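As máquinas já arrumam? Conversa com uma engenheira de manipulação

Na Koval, em Fluvville, separar objetos por caixas é o teste de referência há dois anos. A engenheira responsável pela integração pediu para não ser identificada, por razões contratuais, e recebeu-nos numa sexta-feira, depois do turno da manhã.

A primeira pergunta foi direta: uma máquina de dois braços consegue hoje fazer uma tarefa doméstica do princípio ao fim? "Depende do que se chama fim. Tirar um objeto de uma caixa e pousá-lo noutra, sim. Deixar a mesa como uma pessoa a deixaria, ainda não."

A equipa regista cada tentativa. Na última série, com o controlador Pralitz, foram 536 ciclos, dos quais 400 terminaram sem intervenção humana. O critério é estrito: se um operador toca no botão de pausa, o ciclo conta como falhado. "Há quem publique números melhores com critérios mais largos. Não os comparo com os nossos."

Os objetos rígidos deixaram de ser o problema principal. Um cilindro de pé, com parede firme, agarra-se bem com uma garra de dois dedos, desde que haja folga entre o objeto e a parede da caixa. Quando a folga é pequena, o dedo toca primeiro no plástico e o planeamento tem de recomeçar. Abas, pontas soltas e tampas mal fechadas alteram o contorno que o sistema espera encontrar. "Uma aba de fora do bordo chega para estragar a estimativa de largura."

Quanto à velocidade, a resposta veio sem rodeios. Um ciclo demora 20 segundos em média; um operador treinado faz o mesmo em 2. No chão de fábrica, isso só se justifica fora de horas. Em casa, o tempo pesa menos, mas a variedade de objetos é muito maior e falta quem reponha as caixas no sítio.

A Lellau, que fornece as garras, propõe dedos mais finos para a próxima revisão. A engenheira tem reservas: perde-se rigidez e a calibração passa a ser mais frequente. Prefere investir na coordenação dos braços, de modo que um segure a caixa enquanto o outro retira a peça.

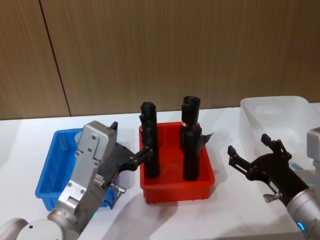 "Com a caixa segura, metade das colisões laterais deixa de empurrar tudo para o lado. É trabalho de software, e é nisso que vamos gastar o mês de julho."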